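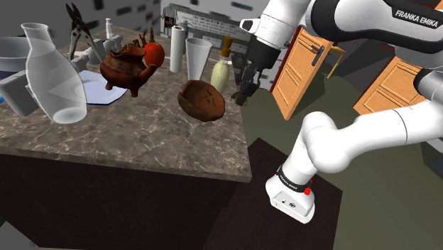

**Kit de encimera Rotano, módulo de pinza. AVISO DE RETIRADA PARCIAL**

Actualizado el jueves, 9:40. Ficha corta, la completa cuando haya tiempo.

Compatible con brazo Franka Emika. Incluye módulo de pinza, cable de paro y perfiles de encimera para el simulador. Precio: 1.150 €, sin el brazo.

## Fallo conocido

Con firmware 2 la pinza no respeta la altura mínima si el objeto es alto y estrecho (botellas, dosificadores, jarrones). Baja de más y aprieta. En simulación, colisión y reinicio. En taller, una botella rota y los dedos torcidos. Dos clientes afectados hasta ahora, Gulletti y Uysal.

Causa: el perfil de encimera lee la altura del tablero y no la del objeto. Error nuestro, no del brazo.

## Qué hacer

- No usar el perfil "cocina llena" con brazo real. En simulador sí, sin problema
- Velocidad al mínimo hasta tener el parche
- Paro de emergencia a mano, *siempre*
- Si ya hubo golpe: no enderezar los dedos, mandarlos a Zivudine y se cambian sin coste

Vidrio y ceramica fuera de la zona de trabajo, por favor.

## Disponibilidad

Venta parada. Parche previsto para marzo, pendiente de pruebas. Pedidos ya pagados: se guardan o se devuelve el dinero, lo que prefirais.

Consultas: Elif Naz Gezer, soporte Zivudine. Poned el número de serie en el asunto.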